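Print this page
E-mail this page

About Biklow

Biklow services and cleans electronic toilets and bidet seats in homes, small hotels and sheltered housing. We work from a unit in Pondgate and have done so since 2000. The firm began as a general bathroom cleaning business. Electronic seats came into the work gradually, and now account for most of it.

What we do

Our work falls under two headings: cleaning visits and fitting checks. A cleaning visit covers the bowl, the seat ring, the lid, the wash nozzle, the control panel, the outside of the base and the floor and wall tiles within reach of the toilet. A fitting check covers the seat fixings, the bumper pads, the hinges, the water connection and the visible part of the power cord. The two are normally booked together and carried out in the order given below, although either can be ordered separately.

We do not carry out electrical repairs. If a socket, plug or cord shows damage, the visit stops and the customer receives a written note of what was found. Repairs inside the seat unit are passed to the manufacturer's own service department. We do not open sealed housings.

How a visit is carried out

The lid and the seat ring are raised together before any water or cleaner is used. The underside of the ring is inspected first, as it tends to be missed in daily cleaning. Bumper pads are wiped one at a time and pressed with a thumb to check that they are seated. A pad that has worked loose allows the ring to rock, which puts load on the hinge. Replacement pads are carried in the van in two heights.

The bowl is brushed from under the rim downwards. Marks at the water line are treated separately from the rest of the bowl, because they are usually a mixture of limescale and staining and respond slowly. A mild acid cleaner is applied, left for 7 minutes and brushed again. Where a mark remains after two applications we record it and leave it for the next visit. Abrasive powders and metal scrapers are not used on any glazed surface.

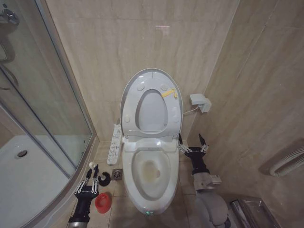

Side panels need a different method. The buttons are small and close together, and the printed symbols beside them can be worn away by solvent cleaners. We use a cloth dampened with plain water and wrung out, working from the top of the panel to the bottom, followed by a dry cloth. Nothing is sprayed directly on to a panel. The same applies to the wall socket and to the cord running from it, both of which are wiped dry only.

The wash nozzle is cleaned with the unit set to its nozzle cleaning position, where the model has one. Where it does not, the nozzle is left retracted and only the guard is cleaned. The pressure and temperature settings are noted at the start of the visit and put back to the same values at the end. This is a matter of some importance in sheltered housing, where residents may be unable to reset them.

The floor is done last. Brushes, plungers and bins are lifted out, the tiles behind and beside the base are washed, and the items are cleaned before being put back. Grout lines are brushed by hand with a narrow nylon brush.

Tools and products

Each bathroom is allotted its own set of cloths, which are colour-marked and bagged separately at the end of the job. Customers' own toilet brushes are used in the bowl if they are in fair condition. Bristles that are splayed or matted will not reach under the rim, and we advise replacement in such cases. A brush should be allowed to drip over the bowl, held under the closed seat if necessary, before it goes back in its holder. Holders that collect water should be emptied weekly.

Rubber plungers are rinsed and stood to dry on their own, away from direct heat. Old rubber hardens and no longer seals against the bowl. Our plungers and nylon brushes are supplied by Ait Brahim, with whom we have had an account for most of our trading life. Descaler is supplied under the Tumano label in five-litre containers and is diluted at the unit, never on the customer's premises.

Records

A record card is kept for every toilet on our books. It gives the model, the date of fitting if known, the settings, the condition of the pads and hinges, and any staining outstanding from the previous visit. A copy is sent to the customer after each visit. Landlords and housing managers may ask for the cards for a whole building to be sent together, and these are issued each November.

Area and hours

We cover Pondgate and the surrounding villages up to a distance of 24 miles. Work outside this area is accepted for contracts of several bathrooms only. Visits are made during normal working hours, and hotel work is fitted between guest departure and arrival. An adult should be present at the start of a visit to a private home, to show the stop valve and the socket, but need not remain in the bathroom.

Before we arrive

Please leave the unit switched on at the wall. Bath mats, spare rolls and items stored on the cistern or window ledge should be moved out of the room. In-cistern blocks should be removed a day beforehand so that the dye has cleared from the bowl. Bleach should not be used on the same day as our visit, as it must not be mixed with the acid cleaners described above.

Prices are given in writing once we have the model name and the number of toilets. The model name is normally printed on a label on the seat unit or in the handbook. Enquiries may be made by post or telephone to the Pondgate unit.

Page last revised 9/7/19

Print this page
E-mail this page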